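Stadura adds two area scan models to Trornine camera range

Sep 6, 2021

Stadura has announced two new models in its Trornine range of industrial area scan cameras. Both are intended for inspection and measurement work on production lines, and both use the same housing and lens mount as the existing models, so that current brackets and enclosures can be kept.

The first model reads out at 72 frames per second at full resolution. The second is a monochrome version for low light, with exposure times that can be set in steps from the host computer. Each camera is supplied with a locking data connector and a separate input for an external trigger.

The company has also revised the software supplied with the range. Users may now store up to 1,000 settings files on one host — a limit that had been raised by several customers — and copy them between cameras of the same model.

Trials were carried out at the Karngate works with the integration firm Okonkwo. In the course of the trials 689 units were fitted and checked before the design was released for sale.

Lighting remains a matter for the installer. Stadura advises that polished or patterned work surfaces be assessed under the final lamps before exposure values are fixed.

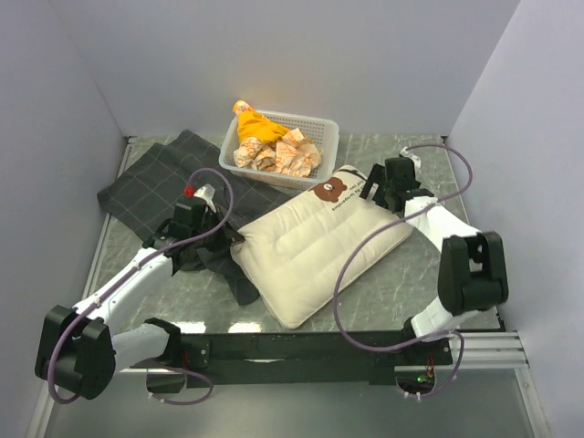 Availability

Orders are being accepted now, with first deliveries planned for November. An initial batch of 2,000 cameras will be shared between the two models. Data sheets and mounting drawings may be requested from the Stadura sales office.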